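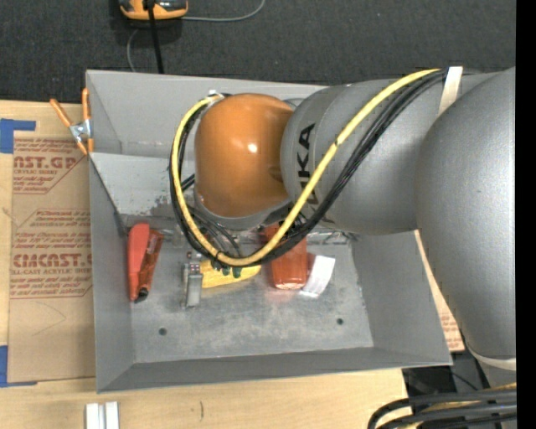

Maltulia Facade Weathering Records

README, second release

What this is

A table of surface readings taken from zinc, copper and weathering steel cladding on apartment buildings, plus a folder of inspection notes. It was put together because three of us were tired of being told by suppliers that a panel would "settle to an even tone" and then standing in front of a building that had done no such thing. Treat it as a set of field notes in table form. It is not a test standard, and we would be wary of anyone who quotes it as one.

Who made it

Genowefa Brzozowska planned the survey and wrote most of the notes. Leif Thygesen took the color readings. Mogens Thoroddsen cleaned the table and is the person to blame for the column names. Taltbridge, a cladding contractor, gave us access to its finished buildings. It did not pay for the work, but it did choose which buildings we could visit, and you should keep that in mind. Contractors seldom send you to their worst job.

Contents

readings.csv – 2,000 rows, one per reading
buildings.csv – 20 rows, one per building
notes/ – inspection notes as plain text, lightly edited for spelling
CHANGES – what moved between releases

Columns in readings.csv

building_id: matches buildings.csv
panel_id: our own numbering, left to right from the main entrance
metal: zinc, copper or weathering_steel
finish: as stated on the order, which we had no means of checking
facing: n, e, s or w, rounded generously on curved walls
height_m: height above finished ground level
lightness, red_green, yellow_blue: color readings, dry surface only
runoff: none, slight or marked, judged by eye
years_up: years since the panel was fixed, from the handover papers

About those columns

The runoff column is the weakest thing here. Genowefa and Leif graded the same walls separately and disagreed often enough that we thought about dropping it. We kept it, with Genowefa's grades only. Please don't average it.

Finish is nearly as bad. "Pre-weathered" means one thing to Stillo and something else to everyone who sells against Stillo. We copied the order wording and left it alone.

Height was measured with a laser on most buildings and read off the drawings on the rest. The drawings were wrong at least once, on building 14, where the parapet was raised after they were issued.

Known problems

Almost 500 readings come from north walls, because that is where the access platforms were. South walls are thin, and the copper ones thinner still.

The February visits were cut short by rain. Buildings 6 and 11 have gaps on the upper floors that we never went back to fill.

There are 2 buildings within sight of salt water. That is no basis for saying anything about coastal weathering, though we have already seen it tried.

No building was visited twice, so the table cannot show change over time. Comparing an old building with a new one is a guess about aging – sometimes a fair guess, but still a guess.

What not to use it for

Warranty claims. Ranking suppliers. Predicting the color of a wall for a client who wants a promise.

Changes

The second release went up on 28th July. It fixes swapped east and west labels on building 9, spotted by Fiachra Corrigan, and removes a batch of wet-surface readings that should never have been in there.

Corrections

Send them to Mogens with the building_id and panel_id. Photographs help if they include something to judge scale by. Complaints about the column names will be read.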